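**Ticket 128 - Bullura sofa, gap between seats and sliding on floor**
Raised by: Jeanine Van Dijk
Product: Bullura, cream leather, fixed headrests
Supplier: Kerkside
Status: open (was closed by Kerkside, reopened by me)

I'm keeping the whole lot in one place now because I've been asked to explain it from the start every time I ring. New notes go at the bottom.

### What's wrong

The two seats at the left-hand end pull apart over the course of an evening. Push them together after breakfast and by dinner there's a split you could lose a remote in. The sofa also creeps forward off the wall, which I'd have thought was the same fault, though Kerkside have it down as two separate ones.

The headrests have never sat in a straight line to my eye. I'm told this is within tolerance. I've asked what the tolerance is and have not had a figure back.

### First reply from Kerkside

Feven Asfaw rang back the same afternoon, which I'll give them credit for. Her view was that the floor's too slippery and that the sofa would behave on carpet. I said the showroom didn't have carpet either. She said the showroom sofas aren't sat on as much. I've been to the showroom on a long weekend and I don't believe that.

She asked for:

- the batch label from underneath
- a measurement of the gap at its worst

The label was easy enough with a torch. For the measurement I used the steel rule from the shed and got 38 mm at the front edge, less towards the back. Feven wrote "some movement between seats is normal for this range". I'd like to see that sentence in the brochure.

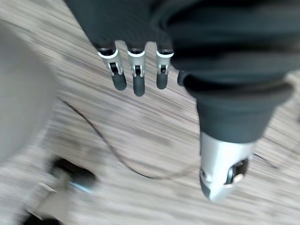
On the floor itself, I don't accept that it's the culprit. It was down for years before the sofa turned up, and the old two-seater never shifted on it. I mopped it with plain water and let it dry overnight in case there was some polish build-up, then pushed everything back to the wall and put a strip of painter's tape down along the front feet. By the next night the feet had cleared the tape. So either the floor is slippery even when it's clean, or the feet are rubbish. I know which one I'd put money on, but I'm open to being shown otherwise.

### Things tried so far

**Felt pads off.** The sofa came with felt pads already stuck on the feet. Felt is what you use when you want a chair to slide. I pulled them off the front feet and the creep slowed down. It didn't stop.

**Rubber cups, round one.** Milagros Ortuño next door lent me a set from her bed. Too small, and the feet rocked in them. Took them out again after a day.

**Rubber cups, round two.** Bought the Wilby ones from the hardware shop, the larger size. They grip, I can't argue with that. The packet says "will not mark any floor", and I've put a scrap of baking paper under one of them anyway because I've read that sort of promise before. With the cups on, the sofa stays put against the wall and the seats still come apart. That should be the end of the floor theory as far as the gap goes.

**Connector bracket.** Feven had me feel for the bracket that joins the two seat frames. It's a plain hook and slot. I could lift the hook out with one hand, without tools, which seems to me like the answer, but Kerkside have it down as "customer reports bracket disengages under load". There was no load. I was kneeling on the floor with my arm under it.

**Leather balm.** Suggested by the online chat on the theory that dry leather on the sides of the seats was making them bind and walk. Bought a tin of the Villalobos balm they recommended. The leather smells nice. The gap is the same.

### Second reply

The ticket was closed in January with the note "resolved with non-slip cups". It wasn't resolved. I reopened it and got Araceli Robles, who I gather is a rung up from Feven. Araceli was polite and at least read the notes before ringing, but she opened with the throw pillows. Her suggestion was that people wedge pillows in behind them, lean back hard and lever the seats forward.

I told her the grey one and the blue one live on there because the seats are deep and my feet don't otherwise reach the floor. If a sofa can't put up with a throw pillow it shouldn't be sold with a lounge room drawn round it in the catalogue. Still, I did the test she wanted. All the pillows off for 4 nights, everybody sitting as usual, and I measured each morning. No difference I'd stand behind. One morning it was slightly better, and that was the morning after we'd been out.

Pillows are back on. The sofa is pushed up to the wall again, seats closed up by hand as best I could, side table left where it normally goes at the end. 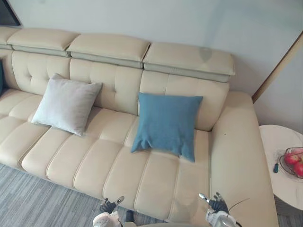 ### Where it's up to

Araceli has agreed to send a technician, Soledad Ibarra, with a different bracket. It's a bolted type, which apparently is fitted to the later batches. I asked why the later batches needed a different bracket if there was nothing wrong with the first one. She said it was a "running improvement". Fine.

Booked for the morning, arrival window opening at 7 am. I've been asked to have the sofa pulled out from the wall and the side table moved, and to have the label handy again even though they've got it on file.

Questions I want answered while Soledad's here, so I don't forget to ask:

- Is the bolted bracket going on every join, or only on the one I've complained about?
- Can the headrests be adjusted from the back? The chat said yes and the manual doesn't mention it.
- Do the Wilby cups stay on with the new bracket? Kerkside's note says they "may affect" the warranty. May affect it how?
- Who puts the felt pads back if I ever want to sell the thing?

I'm not signing the job off on the day. I'll sit on it for a week, measure again at the front edge with the same rule, and put the figure in here. Please don't close the ticket before then.

*J. Van Dijk*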